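News > Workshop > Hardware reuse

Home News Projects Parts list Contact

Brellside workshop starts processor work on retired Dell towers

11 July 2023

Reading time: 3 minutes

The Brellside hardware workshop has begun the processor stage of its desktop refurbishment programme. The batch consists of 40 retired Dell towers, supplied by the office clearance firm Stilivano. Each machine is to be checked, fitted with a tested processor and returned to use as a general office computer. A further tower, number 41 on the stock sheet, is held back for spare parts.

Work is done with the tower on its side and the side panel off, so that the motherboard faces upwards. The case rests on a slatted aluminium table. Drives, power supply and graphics card stay in place during the processor stage, and only the heatsink and fan assembly is taken out beforehand.
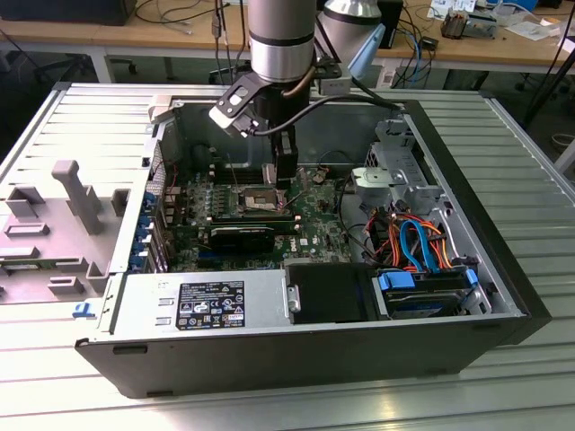

The order of work was set after a trial on 3 machines. In the trial the graphics card was removed first and refitted at the end, which added time and gave no better access to the socket. The card sits below the socket and does not obstruct the retention frame or its levers. It is now left seated unless it fails its own test.

Memory is also left alone at this point. Modules are tested separately and go in once the processor has been accepted. The slots are checked for dust and the latches for free movement, and any board with a broken latch is put aside for repair.
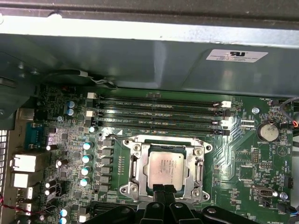

Processor in its socket, with the memory slots above.

Old thermal paste is cleaned from the heat spreader before a processor is read and logged. The marking on the metal cap is compared with the stock sheet. Where it cannot be read, the part is identified later on the test bench. Removed processors go into individual trays.

The socket on these boards carries the contact pins, and the processor itself has flat pads. A bent pin is the most common reason for rejecting a board at this stage. The workshop's procedure calls for the part to be lifted straight up and lowered straight down, with no sliding across the pins.

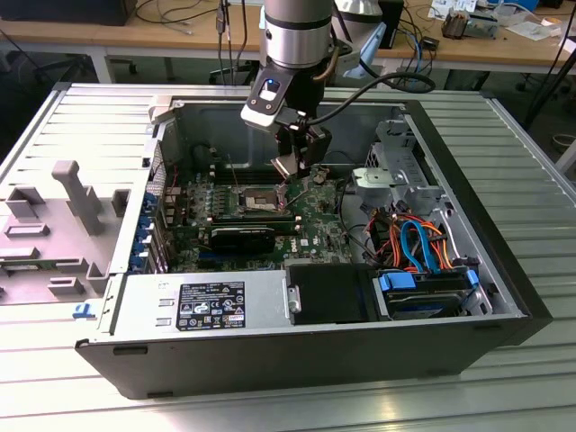 Cabling and drives

The power and data cables between the drive cage and the board are kept connected where possible. Loose loops are moved clear of the socket before work starts and tied back before the panel is refitted. Hard drives are wiped under a separate contract held by Didenko and are returned to their bays on the same plastic carriers. The blue clips become brittle with age, and 6 spare sets have been ordered.

Power supplies are not opened. The rating label is read, the unit is put under load for a fixed period, and a failed unit is replaced whole. Fans are cleaned or changed according to noise.

With the frame open and the lever raised, the pins are inspected under a magnifier from two directions. The processor is then aligned with the socket, lowered into place and locked down.
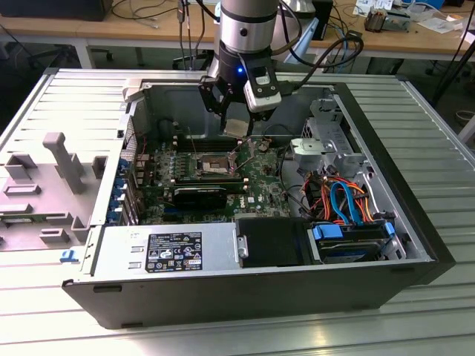 Fresh paste is applied once the lever has been closed, and the heatsink is screwed down in a diagonal pattern. A first start follows with a single memory module fitted. If the machine completes its start-up check, the remaining modules are added and the tower moves to the overnight test.

Completed machines will be entered in the Drustia stock system, with the processor type, memory size and test result recorded against each case number. The programme is due to finish in November. Boards rejected for socket damage will be listed separately, and their memory, drives and graphics cards kept as spares.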